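Fokero FP-20 Portable Gas Detector Calibration Regulator

The Fokero FP-20 is a fixed flow regulator for calibration and bump testing of portable gas detectors. It is made by Feser and is now in stock at Skusard for delivery within the whole country. Page updated 9/13/25.

The regulator gives a constant flow to the detector, also when the pressure in the cylinder becomes low. The user does not need to adjust anything. Open the knob until it stops, wait until the reading is stable, and close it again after the test.

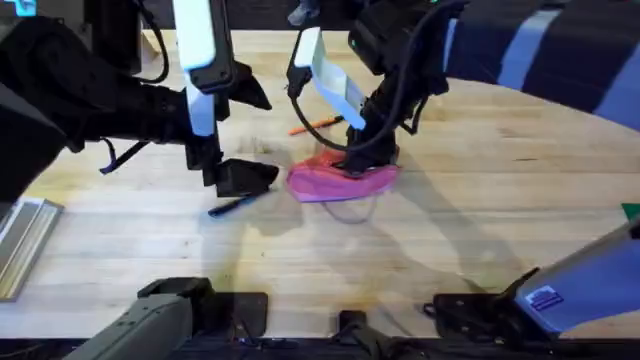

Butcher-block worktop with two black arms.

Which version do I need?

The FP-20 is supplied in two versions. The brass version, part number 1009, is for gases which do not react with the metal, for example methane, pentane, carbon monoxide and oxygen mixtures. The stainless steel version, part number 1183, is for reactive gases such as hydrogen sulfide, chlorine and ammonia. Please do not use one regulator for both groups. Small rests of a reactive gas can stay inside the body and the next calibration will then be wrong.

Both versions have a pressure gauge on the side and a hose connection for soft tubing. The calibration cup is different for each detector model and must be ordered separately. If you are not sure which cup fits, send us the model name from the label of your detector.

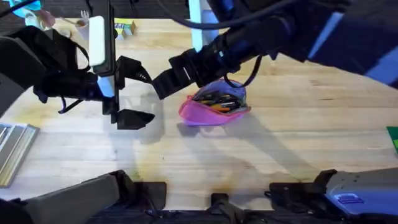 Each regulator is delivered with one piece of tubing, a spare sealing ring and a printed instruction sheet. A hard case for the regulator and two cylinders is available as an option. Many customers who test only a few detectors prefer a simple soft pouch, something like the pink pencil pouch on the table here, and for the tubing and the cup this is good enough. The regulator itself should be packed in the hard case when it travels by car, so that the gauge is protected.

Before first use

Check that the sealing ring is in its place and is clean. Screw the regulator on the cylinder by hand only - a wrench will damage the thread. Connect the tubing and the cup, open the knob and listen for leaks. Work always in a room with good ventilation, or outside. When the work is finished, remove the regulator from the cylinder. If it stays connected, the gas can escape slowly and the cylinder may be empty next time.

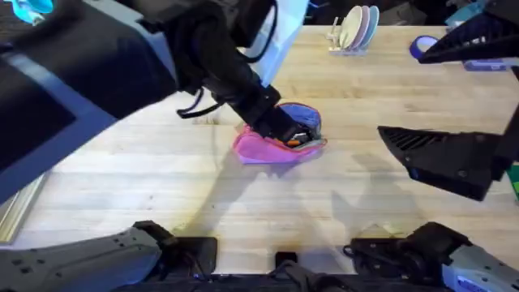
Pink and blue fabric pouch on the worktop.

Service and exchange

We recommend to have the flow checked once per year. The check is done in the Wieczorek workshop, and you receive the regulator back with a flow certificate. In July the workshop is closed for two weeks, so please send your regulators before or after this time. Customers with a service contract can get a loan regulator for the time of the check.

Nearly 400 regulators of the older type are still used by our customers. Spare rings for them remain available, but the gauge is not produced anymore. If your gauge is broken, ask for our exchange price for the FP-20.

Ordering

Please write the part number, the quantity and the gas you want to use in your order. Cylinders are not included in the price and are sent separately as dangerous goods.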